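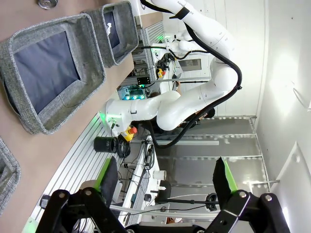

Figure 5.1 Gray woven bins with navy liners on a work table.

Chapter 5
Containers and Open Storage

Most small things in a home or workroom are kept in a container of one sort or another. A container holds loose items together, keeps them from rolling off a surface, and lets a person move them all at once. This chapter covers open containers: bins, baskets, trays, and tubs that have no lid or are normally used without one. Closed boxes and drawers are covered in Chapter 6.

The bins in Figure 5.1 belong to a common type. The outside is a gray weave with a thick rim, and the inside is lined in navy. Bins of this type are sold in sets, often in more than one size, and they turn up on closet shelves, under benches, and on tables where people sort parts or supplies.

5.1 Parts of a Fabric Bin

The wall of a woven bin does most of the work. A stiff wall stands up when the bin is empty. A soft wall slumps, and the opening narrows with it. The rim is the top edge of the wall. It takes the most handling, and a thick rim keeps its shape longer than a thin one.

The liner is a second layer inside the wall. It stops small items such as pins, screws, and pen caps from catching in the weave or falling through it. Some liners are sewn in place and some lift out for washing. A dark liner hides stains but makes dark objects harder to find — a point to remember when choosing a bin for black cables or socks.

5.2 Choosing a Size

Begin with the items. Lay out everything that will go in the bin and group it by use. Measure the longest item in each group, then measure the shelf or table. Allow 2 inches of clearance above the rim on a shelf so that a hand can reach in.

Lukian Lytvynenko kept a record of this step when he reorganized the sewing room at the Pylypenko workshop. He listed 436 items and placed them in 21 bins. His first plan used fewer and larger bins, but small tools sank to the bottom and had to be dug out. The full list is given at the end of the chapter.

5.3 Placing Bins on a Surface

Set bins back from the edge of a table. Leave enough room between them to grip each rim. Put the bin used most often nearest the worker, and keep heavy contents low.

Terms to Know

clearance
liner
rim
open storage

Before You Read

Look at one shelf or tabletop where you live. Write down which items are in containers and which are loose. Keep your list for the activity in Section 5.4.

Search this book Go
5 comments
© Gelport Educational Press | Contact | Back to top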